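How to Sort a Jar of Mixed Screws

Set aside 30 minutes and clear a flat surface with good light. Tip out a small handful at a time — a full jar is too much to see at once.

Pull out anything bent, rusted or stripped and throw it away. Split the rest by type first: wood screws, machine screws, nuts, washers. Sort by length only after that.

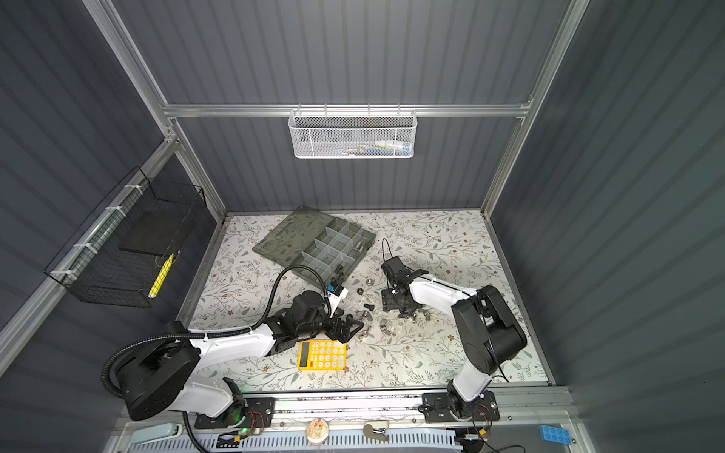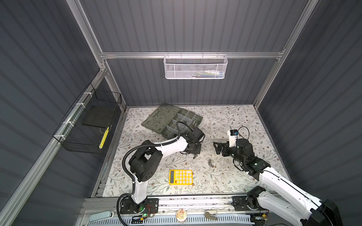 Do I need to measure every screw?
Measure one from each pile and match the others against it by eye. Stand them head down, side by side, and the odd ones show up quickly.

Put each size in its own compartment and write the size on a strip of masking tape. Keep nuts next to the machine screws they fit. If you have more than 9 sizes, use a second box for the long ones.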